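Clinic fridge alarm keeps going off at Cletholm — troubleshooting log
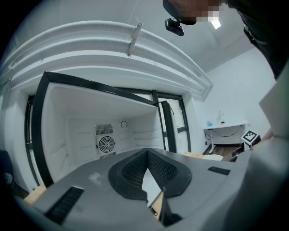 Last changed: August, 4:10 pm

2 min read

Okay, so I run the front desk and the supply room at the Cletholm health clinic, and I opened this ticket because the temperature alarm for our vaccine storage kept texting my phone in the middle of the night. The alarm box is a Mustero and the account is through Josico, so I wasn't sure who to bug first!

First thing I tried was the obvious one: new batteries in the sensor. No change. It went off again at 2 am, and the log showed a reading of 8 degrees and then a big blank gap.

Next I moved the sensor's base station off the top shelf in the supply room and over by the window. That got us two quiet nights (I was thrilled) and then four alerts in one morning. Every one of them said "signal lost" — so not even a temperature problem, as far as I can tell. The backup thermometer said 4 the whole time.

Josico support had me update the base station and re-pair the sensor. Pairing failed six times. On the next go I noticed the clinic's guest wifi had come back after the last power cut with the same name as our staff one, and the base station was hopping between the two. I renamed the guest network and it paired right away.

Still open: the Triệu outreach site has the same box and the same alerts, and I can't get out there until the road's fixed. Can somebody check their network name remotely? Please leave this ticket open until then.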